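Filed under: Home & Kitchen > Baskets and Bins > Reviews

Paltent Round Basket in Purple

I have now bought this basket twice, and I'd like to explain why I got so excited about a piece of plastic with holes in it that I made my sister come over and look at it.

The first one I picked up at Fundar in September, meaning to keep clean dish towels in it. It held the towels for maybe a week. Then we had people over for a movie, somebody dropped a chip bag into it, somebody else dropped another one on top, and by the end of the night it had become the snack trash. I moved the towels to a drawer and left it that way. The second one is upstairs holding yarn, and I love that one too, but the kitchen basket is the one that has had a real workout, so it gets most of this review.

What it is: a round plastic basket in a very cheerful purple, with sides made of a lattice of little triangular openings and a smooth solid band for a rim. It tapers slightly toward the bottom. Paltent makes it in other colors (there's a gray that looks perfectly respectable) but the purple was the one that made me smile in the store, and our chairs are dark brown wood and the floor is tile, so the room could use some help.

Why I like it so much

It's light! I put it on the kitchen scale because I was curious and it came to 244 grams, which is less than the mug I drink my coffee from. You can hook two fingers over the rim and carry it to whoever is eating, then carry it back. We do this constantly. It goes from the table to the couch to the back step and home again, and my seven-year-old can take it out to the big can without dragging it along the floor.

The rim deserves its own paragraph. I had a wire basket before this one, and the top edge caught on sleeves and scratched my wrist every time I pushed something down into it. The Paltent has that plain smooth band all the way around, so there's nothing to snag, and it's comfortable to hold even when you've got something else in the same hand. I've picked it up by one side with a stack of plates in the other and it flexed a little but didn't fold.

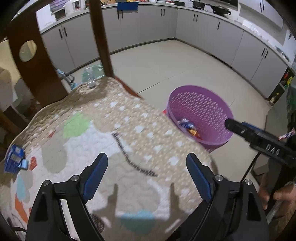 And then there are the holes. I worried they'd be a nuisance, and for really small stuff they are (more on that in a minute), but for wrappers and packets they're great. You can see at a glance how full it is from across the room, air gets through, and when it needs cleaning you just run the shower over it and the water goes straight out the sides. I shake it a couple of times, stand it on a towel, and go do something else.

I also like that it's small enough to sit close to where things happen. Our old kitchen bin lived in the corner by the cabinets, and everybody in this house treated that corner like it was in another county. Wrappers stayed on the table. They stayed on the chairs. I once found a granola bar wrapper folded inside the quilted cover I'd just washed. Now the basket stands on the floor right beside the chair, and the wrappers go in, mostly. I'd say we're at a very decent success rate, with one person (she knows who she is) bringing down the average.

How it compares with the one I had before

Before the Paltent I used a step bin from Nikzad. It's a perfectly good bin, with a tight lid, and if you want to throw away chicken bones or onion skins you should go buy that one and skip everything I'm saying here. We still have it and it still takes all the wet garbage. But for dry trash I got tired of it. The pedal squeaks, it's heavy, the lid is always in the way when you're trying to brush crumbs off a plate, and it takes up a surprising amount of floor. The basket costs a fraction of the price and does the dry half of the job with no moving parts.

I don't use a liner. I tried one for a few days and it slid down inside every time something landed on it, and it covered up the pattern, so out it came. If you do want a liner, get one bigger than you think and fold it well over the rim, or put a clip on it.

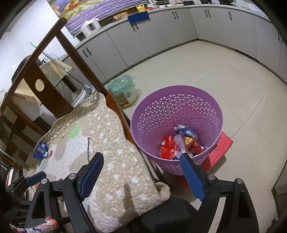 Things I'd change

Crumbs. If someone tosses in an open chip bag upside down, the crumbs work their way out through the triangles and you'll be sweeping. We've gotten into the habit of crushing the bag first and that takes care of most of it. A solid strip for the bottom inch or two would fix it completely, and I'd happily pay extra for that version.

It's also easy to tip. Because it weighs so little, an enthusiastic dog or a chair pushed back too fast can send it rolling. With something in it, it's better. Upstairs, with yarn in it, I've never once knocked it over.

And please wipe the inside of the lattice now and then. Sticky things get into the corners of those triangles and they don't come out with a rinse. An old toothbrush and dish soap does it in 5 minutes, and I do mine while the kettle is on.

The color hasn't faded that I can tell, though ours doesn't get direct sun. My neighbor in Dulusby keeps hers on a south-facing porch with clothespins in it and says it's gone a bit chalky. So maybe keep it indoors, or get the gray if you want one for outside.

Who I think would like it

Anyone with kids who snack at the table. Anyone with a craft corner, because thread ends and paper backing are so light they hardly need a proper bin. I'd also say dorm rooms, bathrooms (dry stuff only, again) and the back seat of a minivan, where I'm planning to put number three if I can find one in the same purple. Fundar was out the last time I checked, and the woman at the register told me that color goes first.

I wouldn't get it as your only kitchen trash can. It has no lid, it has holes, and you will regret it the first time you clean out the fridge.

Rating: four and a half out of five, with the half point off for crumbs.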